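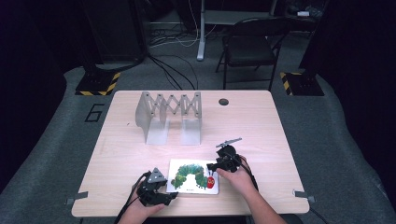 Is the Drividmont paper mill tour worth the drive if you aren't a paper person?
Most people would enjoy it, I think, as long as they don't mind noise, stairs and a good long stretch on their feet. I went in knowing nothing about paper except that I buy too much of it, and I came home with a tote bag full of more.

Day Trips > Factories & Mills

Posted in June by the blog owner

Search this site Go

So, the mill! I'd been meaning to go for ages. Drividmont is one of those towns you pass the exit for on the way to somewhere with a beach, and the Jenmont mill sits right down on the river behind it, long and brick and much bigger than it looks from the bridge. They open it to visitors in early summer, when one of the machines is down for its yearly cleaning and there's a bit more room to walk people through.

Tickets are $15 and you get them at a folding table inside the gate (cash or card, and the card reader was slow, so the line was too). I was on the 9 a.m. tour, the first of the day, and I'd pick it again. By the time we got out the parking lot was full and people were leaving their cars up on the grass by the ball field.

They hand you earplugs, safety glasses and a hairnet. Wear closed shoes. A woman ahead of me had on sandals and got sent back to her car, where luckily she had sneakers, and our whole group stood there and waited for her, which was fine because there was coffee.

The first stop is the pulp room, and it smells. I'd been told it would smell like rotten eggs, but this mill doesn't cook its own wood, it buys pulp in dry bales and mixes it with water, so what you get is closer to wet cardboard and a swimming pool. The bales go up a conveyor and drop into a giant tub they call the pulper, basically a blender you could park a van in. We got to look down into it from a catwalk. I could have stayed there for an hour. It just goes round and round like oatmeal.

Then the machine hall, and wow. I took a picture of the sign with the length on it but it came out blurry, so you'll have to take my word that it's long. At the wet end the pulp is nearly all water and gets sprayed onto a moving mesh, and you can't believe it's going to be paper. You walk along beside it and it goes under felt rollers, then over a whole row of steam-heated drums, and the air gets hotter and hotter, and at the far end there's a roll of paper taller than me. Our guide had to use a headset to talk to us, and mine cut out for the whole dryer section, so if somebody knows why some of the drums are bigger than others, please tell me in the comments. She did say the line runs 933 feet per minute on the heavy grades, and faster on the light ones.

The heavy grades are what I'd come for. Jenmont makes a lot of card stock, the thick smooth kind that ends up as greeting cards, flash cards, board book covers and the little picture cards kids get in preschool. The finishing room is where they cut it down, and it was my favorite part of the day. Big sheets come in on skids, a guillotine cutter drops (so quiet! I expected a slam), and a small punch rounds the corners if the customer wants them rounded. There's a bin of offcuts by the door and you're allowed to take a handful. I took two handfuls.

They also had a table where you could feel the different coatings. There was an uncoated one that felt like an egg carton, a satin one, and one called Lukel that they were pretty proud of, a matte finish that's supposed to wipe clean without going shiny. I rubbed mine with a coffee thumb and it did wipe off, mostly. The uncoated one is still my favorite because you can write on it with a regular pencil, but I can see why you'd want the other if you have toddlers.

After that it's the old part of the mill, and I'll be fair, it's a little thin. There's one room with a hand mold and vat, some ledgers under glass and a wall of photos that could use better labels. You can pull your own sheet of paper for an extra few dollars. I did, and mine had a big thick lump in one corner and a hole in the other. The trick is supposed to be a quick shake side to side as you lift. I shook too long. They press it and put it on a rack, and you pick it up on your way out, still damp, between two pieces of felt.

The shop is in the old boiler house. Go with a limit in your head! Seconds are sold by weight, in brown paper bundles, and you don't know quite what you're getting until you open one up at home. Mine had cream card in it, a lot of pale blue, and a stack of something speckled that I'm already hoarding. The boxed stationery is full price and I didn't think it was any cheaper than in a regular store. They had 39 colors of envelopes on one wall and I wanted every single one, including the brown.

Lunch: there's a cart in the yard with hot dogs and a decent lemonade, but we walked up the hill to Morais, the bakery across from the post office, and got ham and cheese rolls and a cherry thing I still think about. It's an easy walk going down and a sweaty one going up. There's a bench on the river side if the tables are taken.

A few bits I'd want to know before going. The tour has two flights of open metal stairs and there's no elevator to the catwalk, though they'll let you skip that part and meet the group on the floor. Strollers have to stay at the gate. The restrooms are only at the start, so use them. Phones are okay everywhere except the coating kitchen, where they ask you to put them in your pocket. The whole thing took about two hours with our late start, and the shop took me nearly as long again.

I'm going back in the fall if they do the marbling weekend they were taking names for. I put mine on the list twice by accident.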